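Opening the Desktop Tower: Gallery
Rallgate Technical Learning Center, Hardware Servicing Program

The Rallgate Technical Learning Center maintains this gallery as a reference for learners enrolled in the Hardware Servicing Program and for partner institutions that have requested access to our course materials. The current page concerns the interior of the desktop tower and the order in which its parts are identified during the first unit.
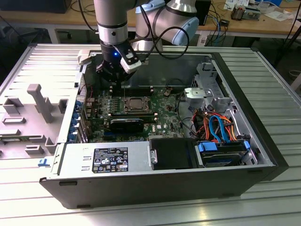 Dell desktop tower on its side, side panel removed. The panel lies flat to the left with its ribs and clips facing up. The drive bay at the right holds a hard drive on blue plastic rails.

Learners are expected to locate the power supply, the processor socket, the memory slots, the graphics card and the drive bays before any part is handled. The names used in this gallery are those printed in the unit handbook, and written work should follow them.

About the collection

The Center holds 147 desktop towers for teaching purposes. Most were received through the Yadav equipment transfer program, under which office machines are passed to training providers at the end of their service. Each tower is given an inventory number and a record card on arrival. The remaining machines were purchased by the Center for assessment use and are kept in the Nirnorport building.

Towers are assigned to a workplace for the length of a unit. Learners should not exchange parts between machines unless the exercise calls for it. Screws, brackets and covers are to be returned with the tower to which they belong, and any missing item should be entered on the record card the same day.

Notes for the first unit

The side panel is removed and set down with its inner surface facing up, so that the clips are not pressed against the work surface. Cables are left connected during the identification exercise. Where a cable hides a label or connector, it may be moved gently to one side, but it should not be pulled or folded.

Memory modules are introduced in the second session. Learners practice opening and closing the latches at the ends of the slots before fitting a module. The power supply is identified by its label and is not opened at any time. Units that fail testing are placed on the lower shelf in Room 409 for collection.

Color is a useful guide inside many cases, particularly for parts intended to be released by hand, but it varies between manufacturers and between models. Learners should confirm each part against the handbook diagram.

Sessions and access

The unit is taught in Room 409 and carries 52 hours of supervised practice. An open workshop is held on Thursday afternoons for learners who wish to repeat an exercise. Places are assigned through the Kukus booking page, and a current learner card must be shown at the door.

Text and captions were prepared by Shanti Ahuja, Program Coordinator, and reviewed by Thanasis Spanos, Senior Instructor. Requests to reproduce material from this gallery should be sent in writing to the program office. Printed copies of the unit handbook are available at the Rallgate front desk.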